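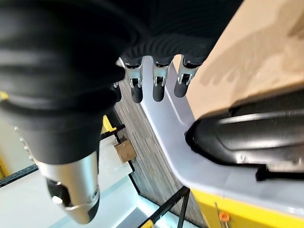

Your Savings and the New Transfer Times

Dear members,

Since the letters went out in December we have had a good many calls and emails asking what is happening with transfers, and I thought it would be kinder to set it all down in one place than to leave everyone to piece it together from the back of a statement. So get yourself a cup of coffee, and I'll try to keep to the point (those of you who have read this column before will know how that usually goes).

Watmont Credit Union is moving its payments onto a new system run by a company called Tunden. For most of you the change will be a small one. Your account number stays the same, your card stays the same, and the folks at the Golham branch will still be at the same two windows. What changes is how quickly money gets from one place to another. Up to now, a transfer to another bank went into a batch at the end of the afternoon and landed the next business day, or the one after that if you were unlucky. With the new system, a transfer sent before 4:30 p.m. should arrive the same day, and one between two Watmont accounts should show up within a minute or so.

We ran a trial through the fall with 471 members who kindly agreed to go first. Between them they sent 1,804 transfers, and 39 of those had to be looked at by hand. Most were held up by a wrong digit or by an old account that had been closed at the other end, and all of the money was found and either delivered or put back where it came from. I was very glad to hear that last part, I can tell you!

A faster payment is also a harder one to call back, and I would ask you to take this seriously. Under the old batches there were a few hours in which we could often stop a transfer if you phoned us in a fluster. That window is now very short. Please read the name and number twice before you press send, and if anyone calls and tells you to move your money right away for safekeeping, hang up and ring us on the number printed on your card. We will never ask you to do that, and we won't mind a bit if you call us over nothing.

Some of you have asked about fees. Transfers between Watmont accounts are free, as they always have been. The fee for sending to another bank is staying where it is for the next 14 months, and we'll write to you before anything is changed after that. Standing orders will carry over by themselves, though it would be wise to look them over the first time they go out.

If you'd like somebody to sit down with you and go through the new screens, Tamara Matei is keeping her mornings open for exactly that at Golham, and she has the patience of a saint. Just call the branch ahead of time. Paper transfer forms are still on the counter, and we have no plans to take them away.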